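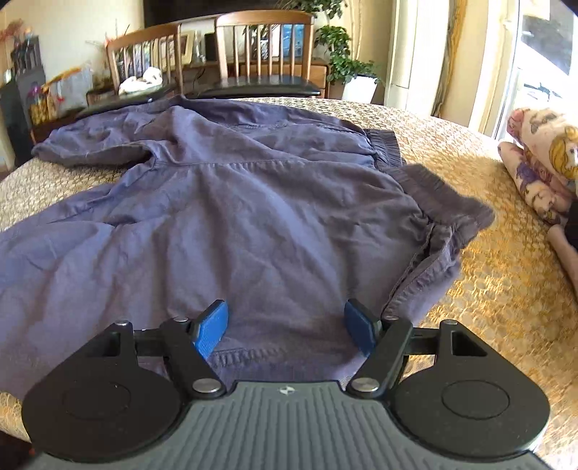
Betton Hedge Log, version 2

README and data card, last revised Dec 24, 2019

Thanks for having a look at the Betton Hedge Log! It is a plain set of tables recording hedge-trimming visits to home gardens in Wistport and the streets on the Betton side of the creek, put together from the job sheets our gardeners fill in at the end of each visit. We first tidied it up so we could answer our own questions (mostly "when did we last cut that lilly pilly?" and "why is the green waste bill so high in December?"), and then a few people in the trade asked whether they could have a copy, so we've tried to make it fit for company.

If you only have a few minutes, read the sections on what's in the folder and on known problems. The rest can wait for a cup of tea.

What's in the folder

hedges.csv has a row for each hedge we look after or used to look after, 396 in all. A hedge gets its own row when it is one continuous planting of mainly one species. Where a privet runs into a pittosporum along the same fence, they are separate rows, even if the customer calls the whole lot "the hedge" and pays for it as one job.

visits.csv is the big one, with over 1,000 visits. Each row is one hedge on one visit, so a garden with a front hedge and a side hedge shows up twice under the same visit number. Do please group by visit number before you work out travel or callout time, or you'll have us driving across Wistport a good deal more than we do.

species.csv is a small lookup table with botanical name, the common names our customers use, and a rough note on vigour. Common names are a lively subject around here and we've kept the local ones, including a couple that are plainly wrong.

notes.txt holds the free-text remarks from the job sheets, keyed by visit number, with names, phone numbers, gate codes and dogs' names taken out.

The columns

The visits table has 21 columns. Most are what they sound like, so we'll only go through the ones that have tripped people up.

height before and height after are in centimetres, measured at the tallest point on the footpath side where there is one. On a sloping block the two ends can differ quite a lot. We settled on the tallest point since that's where the ladder goes.

depth taken is how far the face was cut back, also in centimetres. It was recorded in the first version as "light", "medium" or "hard", and those words are still there in a column called old depth for the earlier visits. We haven't tried to turn them into numbers. One gardener's medium is another gardener's hard, and guessing after the fact seemed worse than leaving a gap.

green waste is in cubic metres as loaded on the trailer, before anyone has stood on it. When the customer kept the clippings for mulch, the value is zero and the column called kept on site says yes. Please don't read a zero there as a hedge that wasn't cut.

tool is hand shears, cordless trimmer, petrol trimmer, pole trimmer or loppers. Only the main tool is given. If the job was done mostly by trimmer and finished with shears, it's down as the trimmer.

nest found is yes, no or blank. A yes means the cut was stopped short of the nest or put off altogether, and the reason for return column will usually say so. Blank means the box wasn't on that version of the job sheet.

colour after is a judgment made on the following visit, from "even green" through "patchy" to "brown". It's blank for the last visit to every hedge, naturally enough.

How the records were made

Gardeners fill in a paper sheet on a clipboard, and the sheets are typed up in the office with a little entry tool called Mahlangu, which we had built for the rounds and which also prints the invoices. Mahlangu won't let you save a sheet with no visit number, and it complains if height after is greater than height before. It used to complain only quietly, so a handful of early rows have the two swapped. We've fixed the ones we could check against the invoice and flagged the others in the column called doubtful.

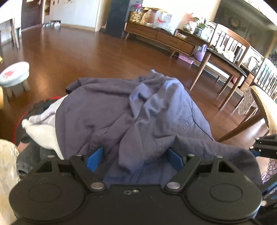
A crumpled blue-purple shirt.

Heights were taken with a telescopic measuring staff for anything above shoulder level and with a tape below that. The crew on the Betton round switched to a new staff partway through, and the old one had lost its bottom cap, so it read a touch short. The correction is tiny compared with a season's growth on a healthy privet, and we have left the readings as written. If you're doing something delicate with slow growers like box, you may want to leave the early Betton visits out.

Street names have been replaced with a round code. Every garden sits in one of the rounds, and the rounds are named after the place where the trailer starts in the morning. Bruleditz is the one that confuses outsiders: it is the old nursery yard by the railway line, and the Bruleditz round takes in quite a few gardens that are nowhere near it. It's a habit from before our time and the gardeners would be most put out if we changed it.

What it's good for

We think the log is handy for planning a year of trimming, for estimating how many trips to the green waste depot a round will need, and for getting a feel for how soon different species want cutting again. It has also turned out to be a nice thing to show new apprentices, who can see for themselves what happened to conifers that were taken back past the green.

It would suit a horticulture class wanting some real, slightly grubby data to practise on. The mix of spelling, missing values and changing forms is just what you meet in the working world, and the tables are small enough to open in any spreadsheet program.

What it isn't good for

Please don't use it to compare one gardener with another. Gardener codes were removed on purpose, and the harder hedges tended to go to the more experienced hands anyway, so you would get a silly answer even if you could piece it together.

It won't tell you much about hedges in general, either. Our customers are people who pay to have their hedges cut, and neglected hedges only turn up on the first visit, in a column called first cut. Growth rates here belong to our soils and our rainfall. Somebody gardening on heavy clay a long way inland should treat them as gossip from a friendly neighbour.

There are no prices in the log and we won't be adding them.
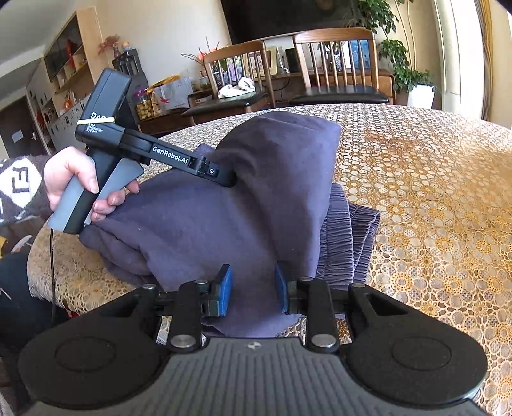

Wistport Garden Services: Rounds and Records Team

Known problems

The species column was filled in from memory for a fair number of the older hedges. We've gone back to check as the visits came around, and where a hedge has been properly looked at, the column called species checked says yes. Viburnums are the worst of the lot.

Dates are the date of the visit, except for jobs that ran over into the next morning, which carry the date they were finished. The start times on those rows can look odd beside the finish times. We meant to split them and haven't got to it.

Rain days are under-recorded. If the crew were sent home before starting, there is no sheet and therefore no row, so you can't count gaps in the log as days off.

The notes file has a lot of abbreviations. "TBL" is "tidy bottom line", "LTC" is "left the corner", usually at the customer's request, and "neighb." means the people next door came out for a word. There are others. Write to us if you're stuck and we'll ask the crew at smoko.

Changes since the first version

Depth taken is now measured in centimetres. The nest found and kept on site columns are new. Hedges that were pulled out are kept in the hedges table with a removal month, where before they simply vanished and left their visits orphaned. Round codes have been made consistent, with Betton spelt the same way throughout, which took more cups of coffee than we'd like to admit.

Using and sharing

You're welcome to copy the tables, change them about and use them in teaching or in your own business. We'd ask that you mention the Betton Hedge Log and the version, and that you don't try to work out whose garden is whose. If you fix something, we would dearly love to have the fix back. A marked-up spreadsheet is fine, and so is a note through the letterbox at the Bruleditz yard.

The next lot of sheets will be typed up once the December rush is over and the trimmers have gone in for servicing.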